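Gokadlow Two-Arm Workstation - Set-Up Guide
Section 2: Planning and budgeting before you order

Read this section before you sign the order form. It covers the costs that do not appear on the robot quote, and the order in which to commit to them. Revised 23/04/2023.

2.1 Before you start

You need a floor plan of the room, the quote from your dealer, and one person who is allowed to approve spending. If your site runs more than one shift, get a supervisor from each shift to look at the plan.

CAUTION: Do not order grippers, trays or shelving until you have finished step 4. Parts cut or drilled to your drawing cannot be returned.

2.2 Steps

1. Write down the job in one paragraph. State what is picked up, where it comes from and where it goes. Leave out anything you hope to add next year.

2. Build the cell in simulation first. The Prondora planning license is billed at 900 dollars for a single site and includes the two-arm model. Place your tall furniture and walls at their real positions, then put the tray between the arms and switch to the head view. 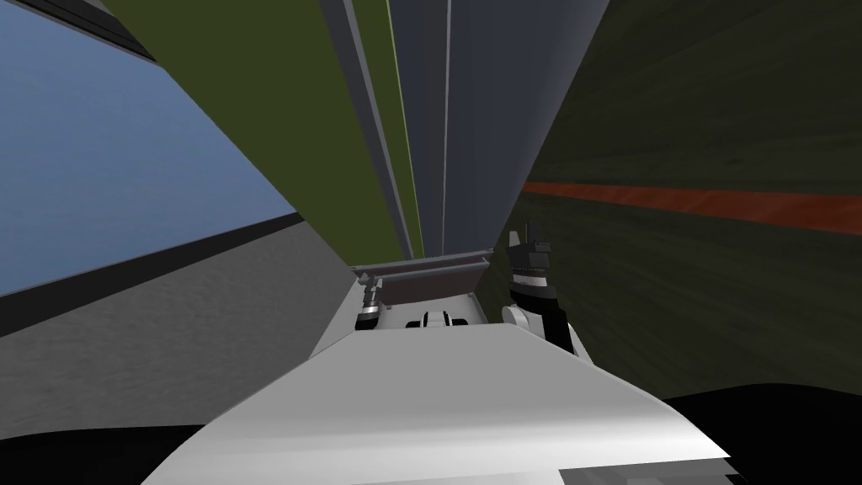

Keep the layout file under a name that includes the room. The dealer will ask for it when the installation date is set, and a file called "final" causes delays.

3. Run the job in the simulated cell from start to finish. Note any point where an arm has to stop short of a wall or a cabinet. Moving a cabinet in the model costs nothing. Moving it after the base is bolted down means a second visit from the installer, charged at the day rate.

4. Decide on the container. Choose one size and stay with it for the first year. Every extra size adds teaching time, and teaching time is usually the largest item missing from a first budget.

Note: If you are replacing a manual bench, keep the bench in the budget until the robot has been accepted. Most sites run both for a while.

5. Fill in the cost sheet. Use these lines and add your own below them:

Robot and controller, as quoted
Planning license
Grippers, plus one spare pair of fingers
Containers, single size
Floor work and power outlet
Guarding or scanner, after the risk assessment
Operator training
Spare parts kit, 1638 dollars at the current list price
Reserve

Set the reserve as a share of everything above it. We suggest 35 percent for a first installation. Finance departments tend to cut this line first - keep a copy of your reasoning with the sheet.

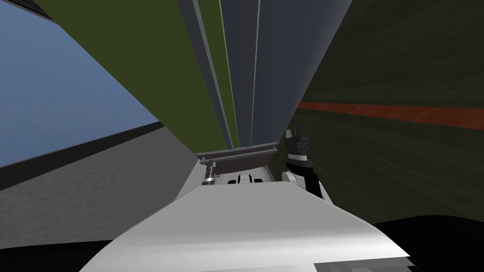

Dario Negri wrote in to say that his reserve was cut in half and he spent nearly all of what was left on floor work, so he would put the floor survey ahead of the cost sheet. That order is fine. If your floor is old or uneven, do the survey straight after step 1.

6. Ask for a second quote on anything made locally. Shelving, stands and container racks do not have to come from us. Mancuso and Flindasar both work from our standard drawings, and their delivery times differ enough to be worth checking.

7. Set the payment dates. Tie the last payment to acceptance on your own floor, with your own containers. Do not tie it to delivery.

CAUTION: Orders placed in December are held until the new price list is issued. If your budget closes at year end, send the purchase order earlier and ask for written confirmation of the price.

2.3 Checking the plan

Before the order goes out, open the layout file again with the people who will run the cell. Go through the job slowly from the head view and again from the side. Let them ask for changes and record each one with a cost next to it, even if the cost is zero. 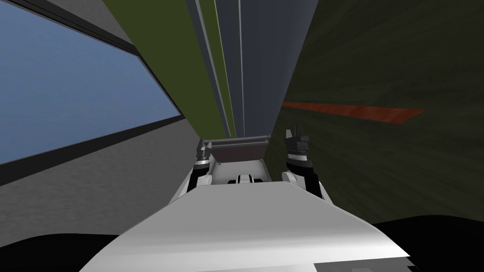 Cosimo Donati asked whether the planning license can be dropped once the robot is installed. It can, but the layout file then opens as read-only. Sites that expect to add a container size or move to another room should budget for renewal.

Sign and date the cost sheet, attach the layout file, and send both to your dealer with the order form. Continue with Section 3, Preparing the floor.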